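Why Some Fruit Stains Cloth
Fabrics and Fibres, Sheet 13
Text: Riku Kubo

Words to know
Pigment: a substance that gives something its colour.
Fibre: a thin thread-like strand. Yarn is made of many fibres twisted together.
Absorb: to take in liquid.

What is in a stain?
A stain is colour that has moved from one material into another. Plum skin contains pigments called anthocyanins. They dissolve in water, and fruit juice is mostly water, so the pigment travels wherever the juice goes.

While the skin is whole, the juice stays inside. A whole plum can rest on a bedspread and leave no mark. A split plum is different. The juice runs out and the cloth begins to absorb it.

How does cloth absorb juice?
Cotton fibres attract water. There are also narrow gaps between the fibres, and liquid is drawn along them. This is called capillary action. It is the reason a small drop becomes a wide spot.

Polyester fibres attract very little water. Juice can still sit in the gaps between them, but it usually rinses out more easily.

Do oranges stain?
Orange peel holds oil in tiny pockets near its surface. Squeezing the peel bursts the pockets. The oil does not mix with water, so rinsing alone may not remove it. A little soap helps, as one end of a soap molecule holds on to oil and the other end holds on to water.

Does the colour of the cloth matter?
A dark red spot shows clearly on white cloth. On purple cloth it is harder to see, and a printed pattern hides it further. The pigment is still there. 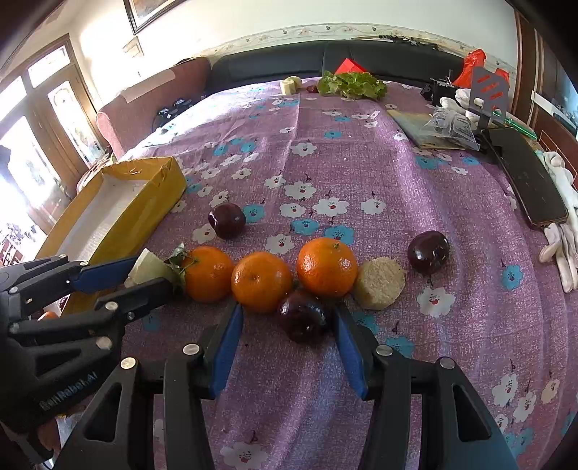

Removing a fruit stain
Blot the spot with a clean cloth. Do not rub, as rubbing pushes pigment deeper. Rinse from the back with cold water. Ask an adult before using any stain remover, and read the care label first.

Next sheet: Wool and Felt

Last checked 6/20/23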